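Fornura Reports Method for Training Robot Arms from Hand-Held Gripper Recordings

TROLTEDCOMBE, Mar 18, 2018 — Fornura, a research company working on robot manipulation, today released the results of a study in which robot arms learned two-handed table tasks from recordings made by people. The method, named Plinach, does not require a robot to be present while the recordings are made.

Training a robot arm by example has usually meant steering the arm itself through each task, a slow process that ties up costly equipment. Under Plinach, a person holds one gripper in each hand and carries out the task directly. Printed markers on cubes fixed to the grippers allow the software to work out the position and angle of each hand throughout the recording. Those paths are then converted into motions that a pair of robot arms can follow.

The study covered 7 tasks, among them folding a cloth, sorting printed papers and passing an object from one hand to the other. Participants recorded over 72 hours of work in homes, offices and shared buildings. Robot arms trained on the full set completed 37 percent more trials than arms trained only on recordings made in a single laboratory room.

"The rooms mattered more than we had expected," said Kusum Rastogi, who led the study. "When every recording came from the same bench, the arms did well at that bench and poorly elsewhere. Adding ordinary places, with their own furniture and their own light, made the largest difference of anything we tried."

The research team also reported limits. Tracking was least reliable when one hand passed in front of the other and hid the markers, and those stretches were removed before training. Tasks that call for fine control of force, such as closing a tight lid, were left out of the study and remain under review.

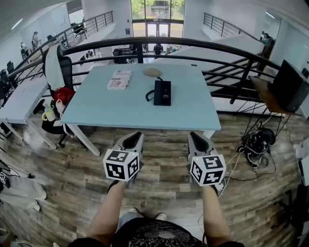

A Plinach operator faces a work table on an upper level, with a marker cube mounted on each hand-held gripper.

Fornura will make the conversion software and a portion of the recordings available to university groups in April. A second study, to be carried out with the engineering firm Lui, will extend the method to tasks that involve walking between work areas — a setting in which the current software has not been tested. That work is planned to run for 6 months.

About Fornura
Fornura develops methods for teaching robots everyday manual work. The company is based in Troltedcombe.

Media contact
Fornura Press Office, Troltedcombe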